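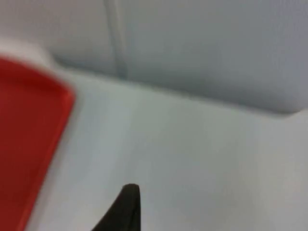
Unit 6: Diffuse Reflection and Surface Whiteness

6 min read

Prepared by Heledd Beddoe. Replaces the April handout.

6.1 Terms

Reflectance is the ratio of reflected to incident flux at a given wavelength. A perfect diffuser reflects all incident light and has the same luminance from every viewing direction. Matte paint comes close to this at small angles of incidence and departs from it past 60 degrees or so, where a sheen develops even on dark coatings.

6.2 Lightness

Perceived lightness does not scale linearly with reflectance. A gray card of 18 percent reflectance is judged to be about halfway between black and white. Use the cube-root formula from Unit 5 for all lab work. Do not use the older square-root approximation; it fails below 11 percent.

6.3 Color cast

A white surface takes on the color of its illuminant. The visual system corrects for most of this, while an instrument reports it in full. Light reflected from a nearby colored object adds a second cast, strongest near the shared edge and falling off with distance. Readings for the Mander samples should be taken well away from any such edge.

6.4 Lab procedure

Warm up the lamp for 16 minutes. Zero the meter on the black trap, then calibrate on the white tile. Take 39 readings per panel on the Kaewmanee grid and record them in order. Discard a panel if the closing tile reading has drifted by more than 0.5 percent.

6.5 Reading

Savolainen, chapters 2 and 3. Koivisto's notes on gloss are optional. Problems 1 to 11 are due before the next lab.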